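ホーム > 私たちについて > 設備と購入の考え方

私たちについて

ナケオ(Nakeo)は、小さいロボットのセルを使う工場や学校のために、設備の計画と予算づくりを手伝う会社です。本社はスイスのニダウ(Nidau)にあります。日本語のページは、日本のお客様が増えましたので、去年の11月から私が書いています。日本語は大人になってから勉強しましたので、少しかたい文章になるかもしれません。どうぞお許しください。

私たちは、ロボットを売りません。どのメーカーからも紹介料をもらいません。お客様が機械を買う前に、何を買うか、いつ買うか、そして何を買わないでおくかを、いっしょに表にします。この表を、社内では「ウムビリ(Umilby)」と呼んでいます。最初のお客様の倉庫の名前からもらいました。 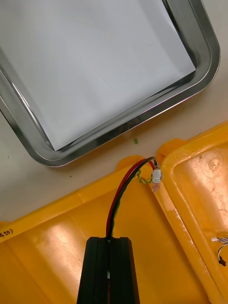

予算の相談でいちばん多い間違いは、腕の値段だけを見ることです。見積書の一行目は大きい数字ですから、目がそこに行きます。しかし、配線の仕事を計画するときは、部品を置く場所も最初から表に入れてください。白い紙を敷いたステンレスのトレイや、黄色いプラスチックのケースのような物にも、一つずつ行を作ります。赤と黒の電線の先に小さい白いコネクタが付いている部品なら、つかむ所をどこに決めるかで、指の形も治具の値段も変わります。安い物の行が抜けている予算は、あとで必ず直すことになります。

計画は、ふつう12週間で作ります。最初の4週間は、お客様の現場で作業を見せていただきます。このあいだ、カタログは開きません。次の4週間で、候補の機械を借りて、お客様の本当の部品で試します。残りの期間に、表を仕上げ、買う順番を決めます。急ぐお客様には8週間の計画もありますが、試す時間が短くなりますので、あまりおすすめしていません。

費用の表には、次の行をかならず入れます。
本体と手先
部品の入れ物、トレイ、台
予備の指とケーブル
安全の確認
教える人の時間
止まっている日の費用

最後の行をいやがる方もいらっしゃいます。それでも、消さないで残すようにお願いしています。

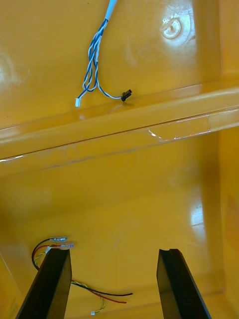 シャバララからは、予備の指を最初の注文に入れなかったので、二回目の送料と通関の費用が予算の外になってしまった、という報告をもらいました。入れ物のほうは四回も相談したのに、指のことは一回も話さなかったそうです。この報告のあと、私たちは表の順番を変えて、予備の行を上のほうに移しました。すでに表をお持ちのお客様には、新しい版を無料でお送りしています。

社員は16人です。機械の担当と、お金の計算の担当が、同じ部屋で働いています。意見が合わない日もありますが、両方の名前がないと、計画書はお客様に出せない決まりです。

ご相談は、日本語、英語、ドイツ語、フランス語でお受けします。最初の打ち合わせは無料です。そのとき、部品の写真と、一日に扱う数がわかる資料をご用意ください。図面は、まだなくてもかまいません。

最終更新:2025年1月8日
お問い合わせ | 計画の流れ | 個人情報の取り扱い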